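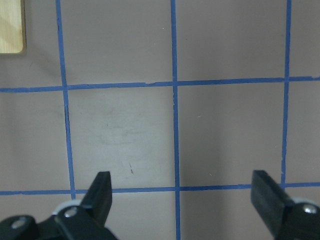 Walkthrough for the Vrettos building, ground floor and back stairs, September round. Done in one go before lunch so some comments are short. Started at the front door and went clockwise same as last time, past the reception closet, the kitchen, the long room, the store room, then down the back stairs to the panel. Housekeeping first: floors OK in most rooms, tabletops OK, blue tape laid out in squares on the table surface is stuck down flat enough to pass, no comment needed. Everything else is by item below. OK means looked at and fine. FIX means do it before next round. NOW means what it says.

Inspected by: Athina Moschos
Copy to: front office, landlord's agent (Skurlow)

1. EXITS AND ROUTES

Front door opens fully, closes by itself — OK
Closer is slow in the last inch. Not a fail. Watch it when the weather turns.

Back stair door, push bar — FIX
Bar works but you have to lean on it. Needs oil or a new spring. Same comment as last round, please can someone actually call.

Corridor clear to full width — NOW
Flattened boxes behind the kitchen door again. Moved them myself to the recycling. If they come back I will write it up as a fail.

Exit signs lit — OK
One over the store room is dim on the left half. Bulb on order from Torkolex.

Back stairs, handrail tight — OK
Back stairs, treads — FIX
Rubber edge lifting on the step below the landing. Glue is not going to hold, it was glued before. Screw it.

2. FIRE

Extinguishers on hooks, pins in, gauge in green — OK
Tag 1384 (kitchen) has the service month written over twice and can't be read. Ask for a new tag. The extinguisher itself is fine.

Fire blanket by stove — OK

Smoke alarms, test button — OK except store room
Store room one chirped and then gave a weak tone. Battery. NOW. Did not have a ladder with me.

Heat sources away from paper and cloth — FIX
The 2000 watt heater in the reception closet was unplugged but pushed up against coats. Either it lives somewhere else or the coats do. Same rule for any room with paper on the tables: no heaters on or under, no hot glue left on its stand, no mugs warmers.

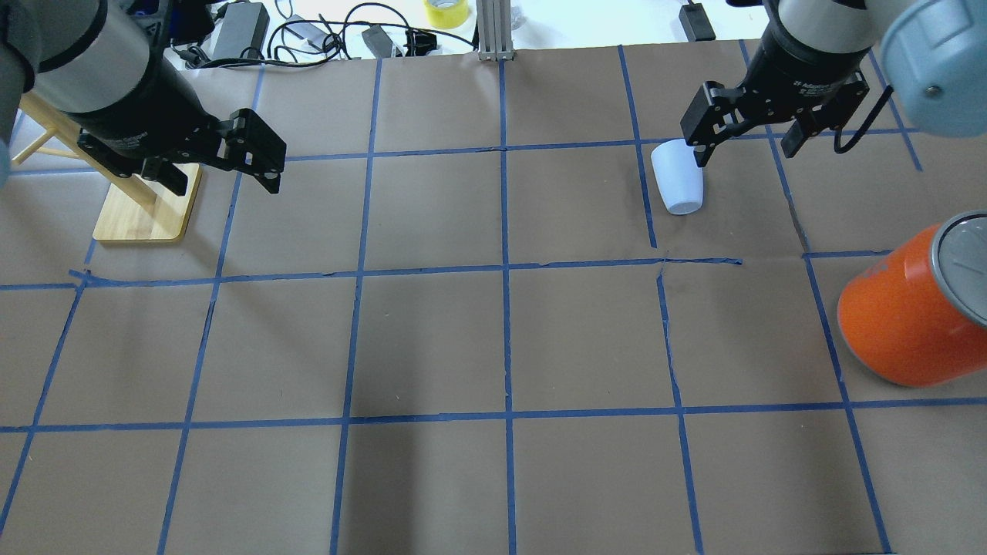
Paper-covered work surface, blue tape grid. Tape kinked and overlapped in places, short torn bit near center right.

Loose paper and coverings — OK with comment
A crease is fine. A lifted corner is where a sleeve catches and takes a cup of something with it. Press down or replace when it gets there.

Trash emptied, lids on — OK
Recycling was full, see corridor.

3. ELECTRICAL

Panel door closed, labels readable — FIX
Labels are readable but wrong. The one marked KITCHEN L is the hall lights, found out the hard way. Needs an hour with two people and a radio.

Space in front of panel clear — OK
Mop bucket moved. Put it back on its own hook please.

Extension cords — FIX
The 100 foot orange one is being used as permanent wiring to the store room fridge. Not allowed, never was. Fridge goes on the wall outlet or goes out. Coil the cord and hang it up, don't leave it coiled and plugged in, it gets hot.

Power strips not plugged into power strips — OK this time

GFCI outlets, test and reset — OK
Kitchen left of the sink takes a firm push to reset. Tested it 4 times, tripped every time, so it passes.

Cover plates — FIX
Cracked plate low down by the reception desk. Cheap part, five minute job.

4. SLIPS AND TRIPS

Mats flat — FIX
Front mat curls at the door side. Turn it round for now. New one from Plurno has been quoted, waiting on a yes from the office.

Kitchen floor dry at time of inspection — OK
Drip tray under the dishwasher is half full though. Someone needs to own this. Suggest whoever runs the last load.

Cables across walkways — OK
Keep cables on the table side, not the aisle side. If one has to cross, use the ramp covers, they are on the bottom shelf in the store room under the paint.

Lighting in long room and stairs — OK
Stair switch at the bottom is loose in the wall. Add to electrical list.

Tables and benches steady — OK
Leaned on every one. The folding one in the kitchen has a leg lock that doesn't click unless you kick it.
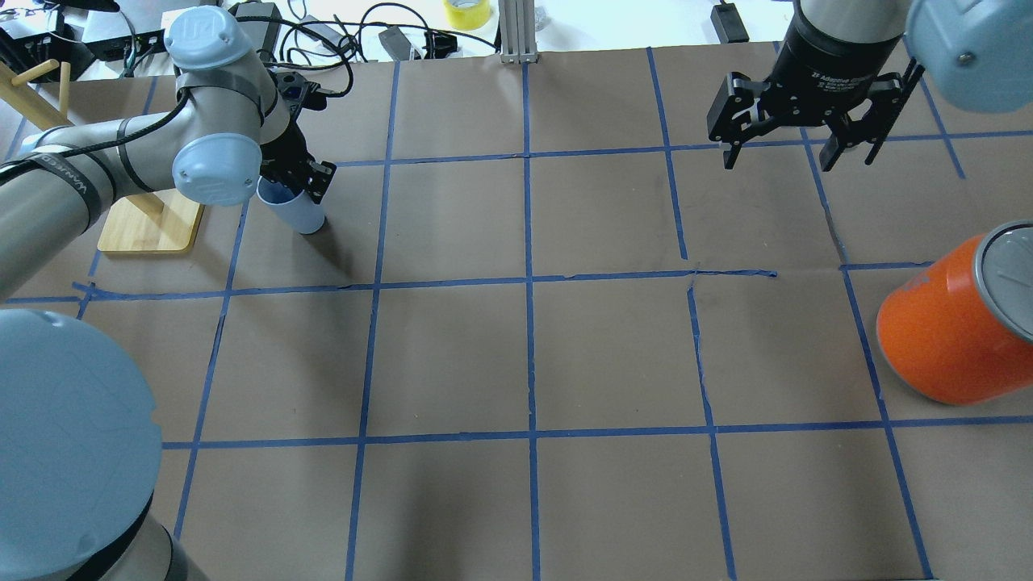 Chairs — FIX
The gray swivel in reception tips back too far, tag it and take it out of use. The stackable ones are fine but the stack is too high again. Shoulder height is the limit, it is on the sign.

5. STORE ROOM

Heavy items low — FIX
Paint is low, good. Printer paper boxes are on the top shelf, not good. Swap with the party stuff.

Shelving fixed to wall — OK
Pulled on it, no movement.

Ladder — OK with comment
Feet good, spreaders lock. Where was it when I needed it? Behind the shelving. It goes by the door.

Chemicals in original bottles with labels — NOW
Spray bottle with clear liquid, no label. Poured nothing, smelled nothing, set it aside with a note on it. If it's yours label it today or it's gone.

Sharps and blades put away — OK

6. FIRST AID

Kit in place, sealed — OK
Contents in date — FIX
Eye wash is past date. Burn gel getting close. Small band aids are out, there's only the huge kind left.
Emergency numbers posted — OK
Still has the old agent's number at the bottom. Cross out and write in Skurlow.

7. OUTSIDE

Gutter over back door — FIX
Leaking at the joint, puts water right on the step. Not icy yet obviously but it will be. Agent to deal.
Bins away from wall — OK
Gate latch — OK

OPEN FROM LAST ROUND

Push bar, back stair door. Still open.
Stair tread. Still open, worse.
Panel labels. Still open.
Front mat. Waiting on office.
Kitchen faucet drip. Closed, thank you.

Store room alarm battery and the unlabeled bottle are the two for today. Initial next to the item when it's done and leave the sheet on the clipboard by the panel. — A.M.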